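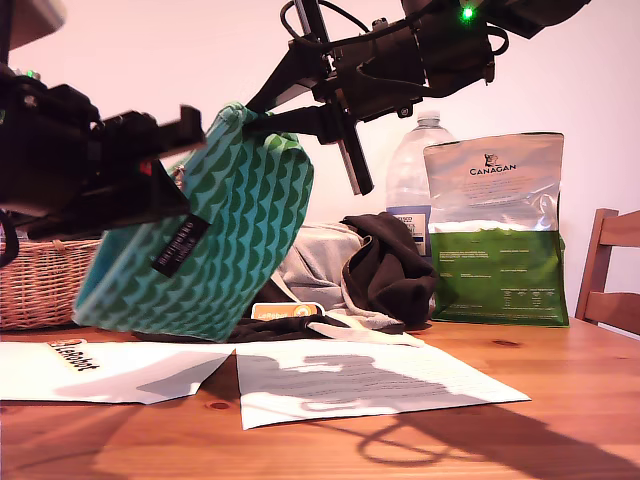
Two black arms, green lights on.

Home | Opinion | Branches | Contact
Last updated 12 Jul 2022

Stop buying our kids' books by the box

Urnitz Library has signed up to Lestura again. Two more years of cartons picked by somebody who has never stood at our desk on a rainy Saturday. Fine books, mostly. Not ours though. Kids in Trundine want footy, horses, ghosts. They get 400 titles chosen for everywhere.

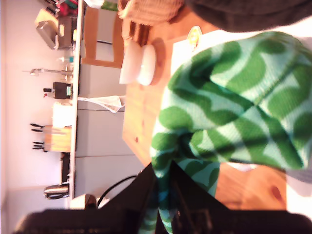

What it costs us

Not just money. The old way, staff read reviews, argued, took a punt. Slow, yes. But they knew the shelf. Now they open a carton and stick on labels. I've seen the same picture book turn up at two branches and sit there, spine uncracked, all of July.

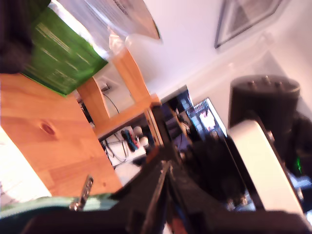
Pine table and chair.

Espinoza branch kept a bit of its budget back for local picks. Small bit. Those books go out constantly, ask anyone at the desk. So do that everywhere.
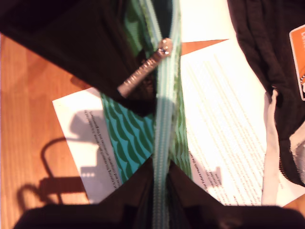 And let the kids ask for things. A slip of paper and a box, thats all it needs. Keep the boxes from Lestura for the gaps if you must, but give the librarians thier job back first.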